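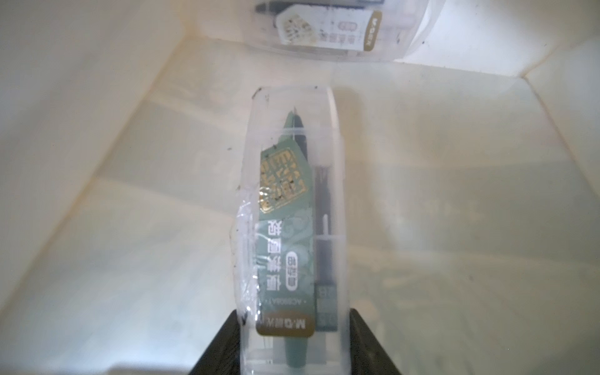
Paper first, pen second - I will die on this hill! I've kept a daily journal for 11 years and the biggest jump in how much I enjoyed it came the week I quit copy paper and bought a Bonsu notebook. Suddenly the ink had shading and my hand didn't cramp. If you're starting out with one nice pen, like a sage green one still in its clear case with the floral card, please don't feed it junk paper. What is everybody writing on these days?
- Anum Hashmi

Home | Forums | Paper & Ink | Members | Search

inkyupin wrote:
Bonsu is lovely but the dry time kills me. I'm a lefty and I smear everything!! Taletby is a bit more absorbent and I can close the book right after I finish.

Yasir Malik wrote:
Disagree on paper first. I filled 17 cheap spiral notebooks and loved every page, because I wasn't scared of wasting them. Fancy paper made me freeze up. Get the habit going, then upgrade.

inkyupin wrote:
OK, the freezing up is real. I carry mine everywhere in a canvas tote with big orange flowers on it, and getting the cover a little beat up cured me of that fast.
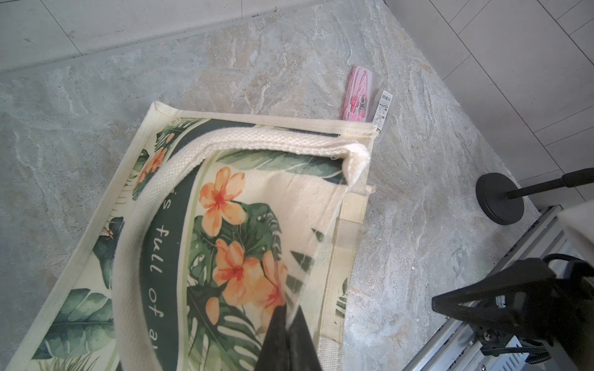

Trinidad Daza: Yasir has a point, but cheap paper feathers so badly with a wet nib that I couldn't read my own February entries. There's a middle ground - the Homcombe pads are plain, smooth and take both sides.

Anum Hashmi wrote:
Ordering a Homcombe pad tonight! Still not going back to spirals, sorry Yasir.

We use cookies to remember your login. Accept | Settings

Contact us | Back to top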